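4.2 Recording episodes

1. Set the mug within reach of the arm and start a new episode.
2. Guide the gripper to the white piece, then to the mug.

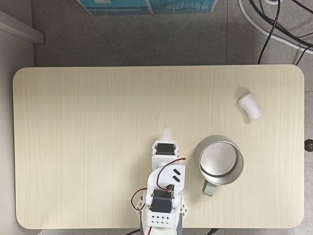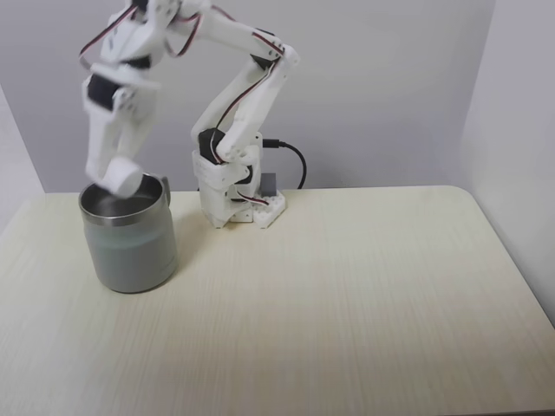

3. Stop, then mark the episode good or bad. Be strict.

Note: Bekora suggests 32 episodes per task. We doubt it. Ramil Padilla recorded 144 before he trusted the policy with a moved mug.

Caution: A low training loss proves very little. Test on the arm.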